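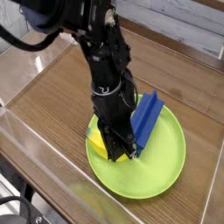
Green plate, wood tray, current contents

Home | Forums | Kitchen & Table | Search | Log in

Thread: Does a plate like this belong in a tray or in a cupboard?

Print this thread | E-mail to a friend

tasturwood_puspita
January 5, 2022
Settle a household argument. We have a lime green plate with a raised rim and a shallow tray with a wooden bottom. I say the plate lives in the tray, and small things live on the plate. My husband says I've invented a drawer with extra steps. Right now it's holding something yellow that looks like a toy banana, plus a blue plastic piece with a ridge along the top. He wants all of it gone by February.

T_Pillai
Your husband is right. A plate is for food. Once you put toys on it you own a very flat toy box.

afiq50
Disagree with Teguh, as is traditional. The rim is the whole point. Small stuff on a bare tray slides into the corners and you find it when you move house. We kept keys on a plate for 13 years in Urkulia and lost them only when somebody put them away properly.

T_Pillai
So the system works until a person tidies up. Great system.

SulastriN
What is the blue thing? It looks like a T from the end, or maybe a channel. I have one in my junk drawer and have been afraid to throw it out through 3 apartments.

tasturwood_puspita
No idea. It stands up on its edge, so I respect it.

yusri_m
I'd worry more about the plate. Are those smudges on it, and a darker green by the rim? My bright ones from the Subramaniam outlet went like that and I never got them back. Baking soda, soft sponge, don't scrub.

T_Pillai
Baking soda is what people recommend when they don't know.

yusri_m
And yet my sink is clean, Teguh.

SulastriN
Can we get back to the blue thing

afiq50
Shelf clip. Or a piece of a train bridge. Final answer.

tasturwood_puspita
It doesn't fit any shelf we own, and we don't own a train. The plate stays until February and then we vote. There are two of us so I don't expect much.

Reply | Print this thread | E-mail to a friend
Previous thread | Next thread | Back to Kitchen & Table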